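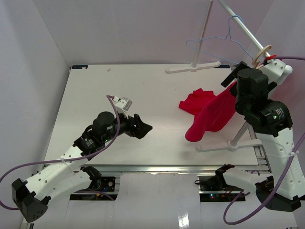 切手・コイン通販のDrastance、ヒンジ跡の表記基準を改定　8月出品分から適用

切手および貨幣の通信販売を手がけるDrastance(本社・Tralulthorpe)は、未使用切手の商品説明におけるヒンジ跡の表記基準を改定すると発表した。8月の出品分から適用し、既存の在庫についても順次書き換える。

現行の基準では、裏糊の状態を「糊あり」「糊なし」の2区分で示し、ヒンジ跡の有無は備考欄に任意で記載していた。改定後は「未使用・ヒンジ跡なし」「未使用・軽微なヒンジ跡」「未使用・ヒンジ跡または紙片残り」「未使用・糊なし」の4区分とし、全品で記載を必須とする。再糊の疑いがあるものは区分を付けず、第三者鑑定が済むまで販売を保留する。

目打ちの表記も改める。これまでは刷色と額面の後に目打ち数のみを記していたが、今後は測定値を横、縦の順に示し、単線、櫛型、全型の別を併記する。目打ちの欠けは、短い歯が1本の場合でも説明文に記す。

同社の目録編集を担当するSolange Ross氏は「備考欄の書き方が担当者によって異なり、同じ状態の品に別の説明が付いていた。返品理由の多くが糊に関するものであったため、区分を先に決めることにした」と説明する。判定は2名が別々に行い、結果が一致しない場合は低いほうの区分を採用する。

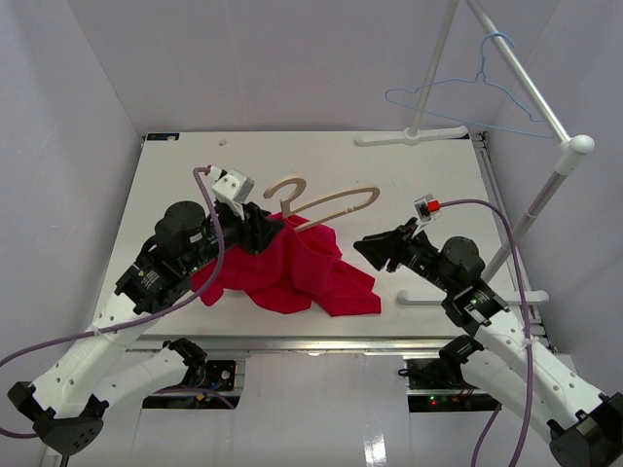
写真の掲載方法も変わる。単価40ポンド以上の切手は表面に加えて裏面の画像を必ず掲載し、裏面の画像には補正をかけない。40ポンド未満の品は従来どおり表面のみとするが、購入前に請求があれば裏面の画像を電子メールで送付する。ブロックおよびシートについては、折り目のある目打ち部分の拡大画像を追加する。

貨幣部門では等級表記の変更はない。ただし、洗浄の痕跡がある銀貨については、これまで等級の後に略号で示していたものを、説明文の冒頭に文章で記載する形に改める。カプセル入りの記念貨は、カプセルの傷と貨幣本体の傷を分けて記す。証明書や外箱が欠けている場合の値引き率は据え置く。

在庫の書き換えは、同社が利用する目録管理ソフト「Pokemer」の項目追加に合わせて進める。対象は王室記念切手と地方郵便切手の2分野から始め、初回は120ロットを公開する。書き換えが終わっていない品には「旧基準」と表示し、注文を受けた時点で新基準による再判定を行う。再判定で区分が下がった場合は、発送前に購入者へ通知し、取り消しまたは価格の見直しに応じる。

返品期間は商品到着後14日で変更しない。区分の相違を理由とする返品は、返送料を同社が負担する。マウントから取り出した品も対象に含めるが、水剥がしなど裏糊に影響する処理を行った品は除く。

委託出品者に対しては、同じ基準に基づく判定書を出品前に送付する。異議がある場合は、鑑定業務を請け負うHarmsに再判定を依頼できる。費用は、区分が変わった場合に同社が、変わらなかった場合は出品者が負担する。Harmsの鑑定担当、Ghislain Lemieux氏は「古い時期の切手では、製造時の糊むらとヒンジ跡の区別が難しいものがある。斜光による確認を標準手順に入れる」と述べた。

新基準の全文と用語の対照表は、同社サイトの「状態表記について」のページに掲載される。紙の目録は次号から新表記に切り替える。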